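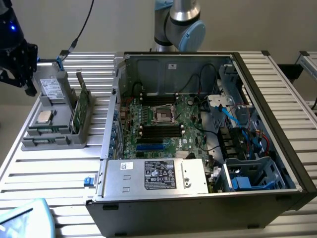

Photo: Adjoa Gbeho

I help out with our robotics club, and this term the students are teaching the arm to put parts back into an old Dell tower. We've picked up plenty of bench habits along the way (mostly by losing tiny screws!), and Benedicta Quaye said I should write them up for the other clubs. So here goes!

Lay the tower on its side with the panel off. You want to come straight down on the board, and so does the arm.

Give every loose part its own slot. Ours sit in a gray tray just left of the case, with the drive and the green board standing up and the processor lying flat in its pocket. Hina Niazi drew the first tray on the back of a Kurnalon parts list and we went through 5 versions before I stopped complaining about it.

Open the socket bracket before you start a run. I can't tell you how often we forgot this in September - the kids now have it at the top of their checklist in red marker.
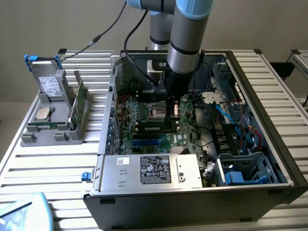 Page last changed: Sep 18, 2018

Watch your cables. Anything that can flop over the board will, so before each run we check the loose ones inside the case and then the arm's own cable too. Masking tape is fine for a practice day, but peel it off before you go home or you'll be scrubbing goo next time.

Go slow near the socket! Dela Adjei programs a stop a little way above the board, has a good look from two sides, and only then lets the arm go on down. It adds about 17 seconds to a run and I love every one of them.

Hold cards by the flat sides and keep them upright. Fingers off the gold edge, please, and that goes for people as well as grippers.

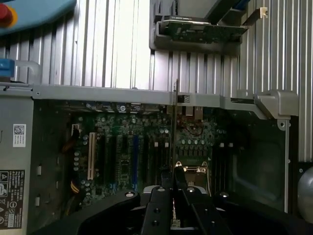 Expansion card in the gripper, held edge-on over the slots.

Look down the slot before you push. If the card is leaning even a bit, back it out and line it up again - forcing it is how we lost our first practice board.

Oh, and write down the run number on the sheet, even for the bad ones. Paavo Keskinen's team is up to 227 and they can still find the notes on every single one.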